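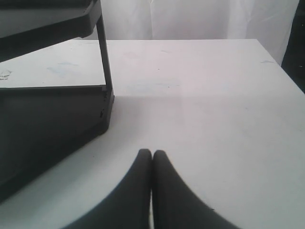 Re: Matt white paint on bench tops: cleaning marks

From: Seon-mi Won
Date: 31 March 2023

> We recoated the Ollen benches with Akero matt in March and
> every wipe now leaves a shiny patch. Is the paint faulty, or
> should we have left it longer before use? We waited 6 days.

Six days is short for a water-based matt. It will be dry to the touch well before that, but the film goes on hardening for weeks and marks easily in the meantime. I would allow 29 days before any wet cleaning.

The shiny patches are burnishing. Rubbing flattens the rough surface that makes the paint look matt, and washing won't bring it back. To check, look along the bench with a lamp held low at the far end. Burnished areas show up as bright streaks in the direction of the wipe. Grease also shines, but comes off with a drop of washing-up liquid.

For the repair, rub down with 400 grit, remove the dust and recoat the whole top. Spot repairs will show at the edges. At Jernano we put on two thin coats by foam roller and left 40 hours between them, with the heating on low.

Mohammed satin is easier to keep clean if you can live with some glare. Does anyone have figures for it on MDF?

Seon-mi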